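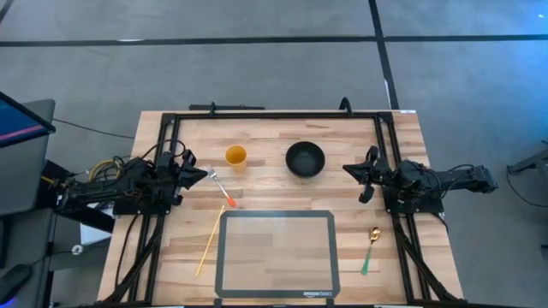 Fig. 1. Wooden table with black rails and an arm at each side.

Nalcombe Arrangements Catalogue, release 3

Filed under: Music data / Jazz and big band / Catalogues

What the data covers

The catalogue lists 1,298 big band arrangements held as sets of parts in the Nalcombe library. One record stands for one arrangement, so a tune scored by two arrangers has two records. Most of the material was written for a standard line-up of saxophones, trumpets, trombones and rhythm section. A smaller share adds strings, French horn or a singer.

No scores, parts or recordings are included. The files describe the paper and say who wrote on it. Anyone who wants to see a set of parts has to apply to the library with the shelf number from the record.

Files

The release has five files. All are UTF-8, comma-separated, with a header row and Unix line endings.

works.csv — one row per arrangement, with title, key, metre, tempo marking and shelf number
people.csv — composers, arrangers, copyists and soloists named on the parts
credits.csv — links works to people, with a role code
parts.csv — one row per surviving part
changes.csv — edits made between releases

The join key is work_id throughout. It is a string, and leading zeros matter. Spreadsheet programs tend to strip them on opening, after which credits.csv no longer matches anything. Import the column as text.

Role codes

Four-letter codes in lower case. comp is the composer of the original tune. arra is the arranger. copy is the copyist, where the hand has been identified or the parts are signed. solo is a soloist named on the part itself. A soloist known only from a concert programme is not recorded in this release.

Where a part is signed with initials, the initials are given in name_as_written and person_id is left blank unless a second source agrees. Earlier releases were looser about this. Some credits that used to point to İlker Akbulut have been withdrawn, as the initials on those parts could belong to at least one other arranger working for the same bands. The withdrawn links are in changes.csv with the reason code initials_only.

Keys and transposition

The field key_concert holds the sounding key of the opening chorus. Later modulations are not coded. Minor keys take a trailing m, and flats are written with a lower-case b, so Bbm is B flat minor. Tunes without a settled key have the value none, which should not be read as missing data. Missing data is an empty cell.

Parts for transposing instruments were read as written and converted. The written key is kept in parts.csv under key_written. In a few sets the parts disagree with one another by a semitone, usually where a singer's key was pencilled in on some desks and not on others. Such works carry the flag key_conflict and the value in works.csv follows the lead trumpet part.
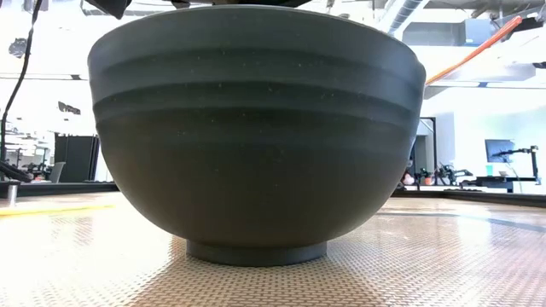 Flurina Pichler wrote that following the lead trumpet is the wrong rule for the vocal sets, and that the piano part is more often the one the band really played from. She has checked this against the sets used by the Clonero orchestra, where the brass parts were left in the old key and read down at sight. The point is accepted for vocal arrangements. The rule has not been changed in this release, but any user who prefers the piano key can take it from parts.csv by filtering on instrument = pno.

Dates

Year of writing is known for a minority of works and comes from the parts, from invoices or from dated correspondence. The source is given in year_source. A year printed on manuscript paper by the maker is not accepted as evidence — stocks of paper were kept for a long time and sold on between bands. Ranges are written with a slash, earliest year first.

Names and spelling

Names are given in the form the person used, with diacritics. The field name_sort gives a plain form for alphabetical lists. Sorting on name_full will give different results in different software, in particular for names starting with İ.

Titles are transcribed from the first saxophone part. Working titles, nicknames and set numbers go in title_other. "Slow One in F" is a title in one record and a note in another, and the two should not be merged.

How it was compiled

Nazmiye Ertürk listed the main sequence, shelf by shelf, and set up the record structure. Yavuz Kahraman listed the Değirmenci deposit, which arrived unsorted, and identified most of the copyists. Ourania Manolakis checked the joins and wrote the validation script. Disputed readings were settled by going back to the part.

The Ikstead boxes were begun in February and are not finished. No record from them appears here, even where listing is complete.

Known problems

Drum parts are under-recorded. Many were never written, and others were thrown away once the player knew the chart. An absent drum row in parts.csv says nothing about whether the arrangement used drums.

Guitar and banjo share the code gtr in the oldest sequence and cannot be separated without another look at the paper.

Tempo markings are verbatim. "Bright" and "bright 4" have not been brought together, and metronome figures added by later players sit in the same field.

Duplicate photocopied parts are not counted in parts.csv unless they carry markings of their own.

Use and citation

The files may be reused with credit. Cite as: Nalcombe Arrangements Catalogue, release 3, June 19, 2023. Please quote the release number in any published count, as work_id values are stable but the set of works is not.

Corrections should give the work_id, the field, the present value and the proposed one, with a source. Corrections without a source are kept on file and looked at when the set is next taken off the shelf.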